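Plultum Family Room, Play Kitchen Corner
Progress report to the Clerkov Fund, second period, ending May

Summary

The play kitchen corner is set up and in daily use. Spending to date is $3,080, which is within the grant. The remaining work is replacement cushions for the reading bench next to the kitchen, a second set of labels for the storage bins, and the printed guide for parents. We are asking for one small change to the budget, explained in the section on money.

What the grant was for

The grant pays for a pretend cooking area for children from two to six who come to the family room with a parent or grandparent. The old area was a plastic stove with one working knob and a crate of mixed toys. Parents told us the children did not stay with it for long, and staff spent the end of every session sorting the crate. The new corner was meant to give the children one clear place to cook and wash up, and to give staff a clean-up that takes less time.

Work done in this period

The kitchen unit was ordered from Zesport and arrived in two boxes. Assembly took most of a morning. One hinge was bent in shipping and Zesport sent another without charge. The unit is fixed to the wall with brackets, and our building inspector has signed off on the fixing.

The counter is white, with a dark gray stovetop plate at the left and a dark gray sink and faucet at the right. We chose a plain layout on purpose. The earlier plan had a toy microwave on the counter as well, but it would have used up the space where children put things down between the stove and the sink. We left it out and have not had a request for it.

Cookware is stainless steel. We had priced plastic pots first and were ready to buy them, but the ones in the old area had cracked within a year. The steel pots cost more and make more noise on the counter. Staff have gotten used to the noise. The food is soft, foam-like and brightly colored, and the pieces are big enough for small hands.
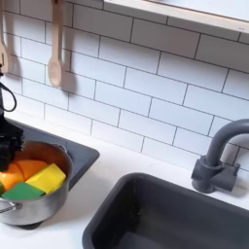
The steel pot on the stovetop with orange play food inside.

The play food has been the most used part of the purchase. Children fill the pots until nothing more will go in, carry them to the table, empty them and start again. The orange pieces are the favorites and are usually the first to be asked for. We have had to repeat the rule that the food stays in the kitchen corner, as pieces were being found in the coat area and under the reading bench. Adding a low mat to mark the edge of the corner has helped.

Cleaning is done at the end of the day. Pots are washed in the staff kitchen and dried with a towel. The food pieces are wiped with mild soap and water and left on a rack overnight. Two pieces have bite marks and have been thrown away. We keep a small reserve in the supply closet for this.

The wall and the hanging utensils

The backsplash behind the counter was changed from the original plan. We had proposed a painted panel with a picture of a window. After talking with the parents we went with white subway tile and dark gray grout lines, which looks more like a kitchen at home and wipes down easily. The tiling was done by Çetinkaya, who also fitted the shelf. The quote was $890 and the final bill matched it.

Wooden utensils now hang against the tile. They used to be kept in a bin, where the spoons ended up at the bottom and the children tipped everything out to reach them. Since we moved them to the wall, most of the children take one and go straight to the stove. Putting them back is harder for the youngest, and an adult usually does it.

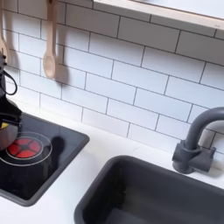

Tiled backsplash with a wooden spoon hanging below the shelf line.

The shelf is a pale wood with a white top. It is out of reach of the younger children and was planned that way. Staff use it for items that come out one at a time, such as the tea set. It should not be used for general storage, and we have added a line about this to the opening checklist.

Use of the corner

Families sign in at the door, and the sheet has a box to check if the child used the kitchen corner. There were 126 checks in this period. Some families forget the box, so the real number is likely higher. Mornings are busiest. The corner is comfortable with 4 children in it, and beyond that there is pushing at the sink. We have started offering play dough at the table when it gets crowded.

Comments from parents have been mostly good. Several said their child now wants to help with supper. Two asked for the counter to be lower for toddlers. The unit cannot be adjusted, but a wide, low step is on our list and we will get a price for it.

Problems and delays

The labels for the storage bins came with the wrong pictures and were returned. The first set of corrected labels is up. The second set is late and we do not have a firm delivery date.

The grout needed longer to cure than we had allowed, and the corner opened a week behind schedule. Sessions went ahead in the rest of the room during that time.

The cushions for the reading bench were out of stock in the size we need. We would like to wait for the right size and not cut down a larger one.

Money

Spending of $3,080 covers the kitchen unit, the tiling and shelf, cookware, play food, utensils and the floor mat. No line has gone over. The cookware line is fully spent. The printing line is untouched.

We request permission to move part of the printing line to play food, so that worn pieces can be replaced through the end of the year. The parent guide will be a single folded sheet in place of the booklet first proposed. A draft is ready and can be sent on request.

Next period

Install the second set of bin labels when they arrive.
Order the bench cushions.
Print the parent guide and leave copies at the sign-in desk.
Get a price for the step.
Check the wall brackets and the utensil hooks, and tighten them if needed.

Receipts are attached in the order of the budget lines.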